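Questions I Get About the Seed Swap
By Dolores Szabo
September

How does the mail swap work?
You send me seeds you saved, I send you seeds somebody else saved. That's the whole thing! Put them in an envelope, tell me what you want in return, and add a stamped envelope addressed to yourself so I can mail yours back. I run this out of my spare room in Vurkport and the postage adds up fast.

How many kinds do you have?
The list is at 148 right now, mostly tomatoes and beans (so many beans). Last year it was 131, so we're growing.

Do I have to send the same number I get back?
No. If you're brand new and have nothing saved yet, ask for up to 2 packets and pay me back next fall. Most people do, and a few send way too much, which I love.

Will you take squash?
Only if you hand-pollinated it. Squash crosses with everything in the neighborhood and I've had some very sad mystery gourds come up from a packet marked "zucchini." Same goes for pumpkins. Tomatoes, beans, peas and lettuce are pretty safe, so start with those.

How dry is dry enough?
A bean should shatter when you hit it with a hammer. If it squishes or dents, give it another week or two on a plate somewhere airy, out of the sun. Please don't use the oven, even on low.

What should I pack them in?
Paper, please. Plastic bags trap damp and I've opened some fuzzy ones. Fold the top down twice and tape it. On the front write the variety, the year, and your town.

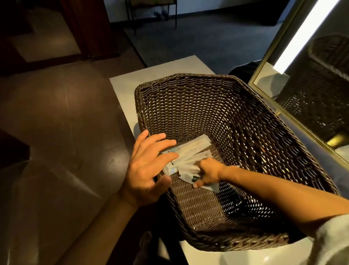
Paper packets in the wicker basket.

Can I send seeds from store-bought vegetables?
You can try, but a lot of those are hybrids and the next batch won't look like the parent. I'd skip it.

Do you have the Horgan bean?
Yes, finally! My jar has maybe a few handfuls, so it's one packet per person until I can grow out a full row.

Can I drop seeds off in person?
Sure, if you're local. I'm at the Gruvano library until 4 p.m. on swap days, at the table by the back stairs. Please don't leave anything in the book return, they've asked me twice.

When is the cutoff?
End of the month for fall requests. Anything later goes in the spring pile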